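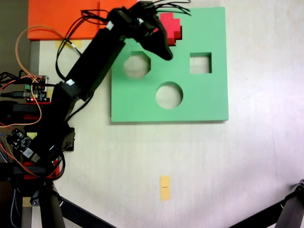

A green board with three cutouts: octagon, square and circle.

Cutting clean shapes in craft foam

I love craft foam! It's cheap, it's light, it comes in every color, and it forgives almost everything except a dull blade. If your edges look chewed, try a fresh blade before you blame your hands. I snap off a new tip for every sheet, and the difference is huge.

Start with squares. Set a metal ruler along the line, hold it down hard and make three light passes. One heavy pass drags the foam and leaves a slanted wall (you'll see it as soon as you try to fit a piece into the hole). Stop a hair short of each corner, turn the sheet, and come in from the other side. Corners stay crisp that way and you never get those little overcut whiskers.

Octagons are just squares with the corners taken off, so they're easier than they look. Draw your square, find the center by crossing the diagonals, then set a compass to half the diagonal and swing an arc from each corner. Join up the marks where the arcs hit the sides. Lovely!

Circles are the tricky ones. For small ones I use a sharpened piece of metal pipe and twist it like an apple corer. For anything bigger than a jar lid, turn the sheet and keep the knife still. Go slowly, and clean up any bumps with 1,000 grit paper wrapped around a dowel, then 2,000 if you're fussy like me.

Nerys Probert wrote in last November to say she chills her foam in the fridge before cutting. I tried it on a thick purple sheet and wow, it really does firm up nicely. Ten minutes is plenty.

Save your cutouts too. They make great drawer bumpers, furniture pads and stamps for the kids, and a big circle under a mixing bowl keeps it from wandering across the counter.

Next up: gluing foam to wood without the curl.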